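Student projects > Surgical robotics > Flundetti

Flundetti is a student project in robot-assisted suturing, in which members record and study the placing of stitches with robotic instruments and write software meant to repeat parts of the task. It grew out of an evening club and became an optional course unit in October 2018. Entry is open to students of engineering and medicine, and each intake is limited to 15.

Practice is done on synthetic tissue pads. The instruments are wristed graspers with two opening jaws, and the thread is black so that it stands out on the pale material. Beginners start with single knots and go on to closing an open cut.

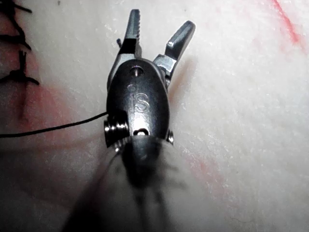

Bermúdez, writing in the club newsletter, held that the knot is given too much attention and that most poor stitches are already lost when the needle goes in at the wrong angle. The teaching order was changed the following term, and needle entry is now covered before knot tying.

A session lasts 20 minutes for each pair. One student works the instruments while the other keeps the log, and they change over halfway through. Thread tension is the usual difficulty, as the operator has to judge it by eye. Marks are given for the spacing of the stitches, the depth of the bite and how evenly the edges of the wound meet.

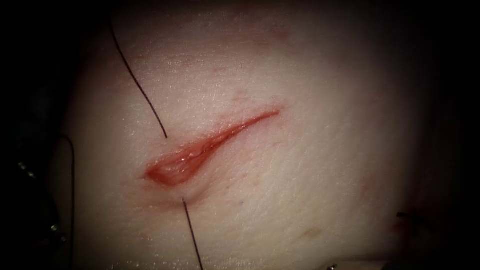 Narkier Department of Mechanical Engineering – Surgical Robotics Club

The recordings are kept in a shared archive called Flondix, which held 3650 labelled stitches on 30 Jan 2020. Each entry is tagged by stage, from the first pass of the needle to the cutting of the tails. Failed attempts are kept and tagged in the same way.

The project also runs a yearly contest in which teams close a cut of set length within 10 minutes. Teams may use manual control or their own software, and the two classes are scored separately. A dropped needle carries a penalty but does not end the run.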